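Ellwood Community Hall: Spring Safety Walk-Round
16 March 2021, notes by Hywel Jarman
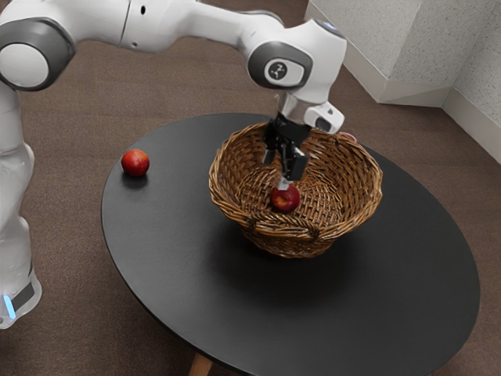
Thank you all for bearing with me on these notes, which have grown a bit since the last walk-round in September. I went through the building with Svatopluk Lukáč and a flashlight, and we took our time over it (most of a morning, plus coffee!). Comments are under each item, and anything marked ACTION needs a name next to it soon, please.

1. Exits and hallways clear: OK
Both doors open fully and the push bars move nicely. The side door used to stick terribly in damp weather, and I'm so pleased with the job Radomír Sokol did planing it down.

2. Exit signs and emergency lights: ACTION
All came on when we pressed the test buttons, but the one over the stairs faded well before the others. It wants a new battery.

3. Fire extinguishers: OK
Gauges in the green, pins and tags in place. The kitchen one has been moved nearer the door, where you can reach it without leaning over the stove.

4. Floors, rugs and carpet: ACTION
Carpet is sound apart from a lifted seam by the coat hooks. I pressed it down with tape for now, but tape is tape, and somebody's heel will find it.

5. Tables and chairs: OK with a note
We tried every folding chair and took 2 out with bent legs. They're in the shed with a red ribbon tied on, so please don't kindly bring them back in.

6. Outlets and cords: ACTION
One cracked cover plate behind the piano. The long orange cord has a nick near the plug and I've put it away.

7. Kitchen: OK
Hot water at the sink is fine. The fridge is cold, the first aid kit is full again except for the small bandages, and the fire blanket is on its hook.

8. Room limit sign: OK
Still reads 100 and is easy to see from the front door.

9. Outside steps and railing: ACTION
Railing wobbles at the bottom post. Kuo-hua Sin has offered to look at it and thinks the repair will come to around $388 with new brackets.

Signed off, with items 2, 4, 6 and 9 open: H. Jarman

Recent items
Fall walk-round notes, September
How to book the hall
Who has keys: updated list
Kitchen cleaning rota
Parking on Brater Lane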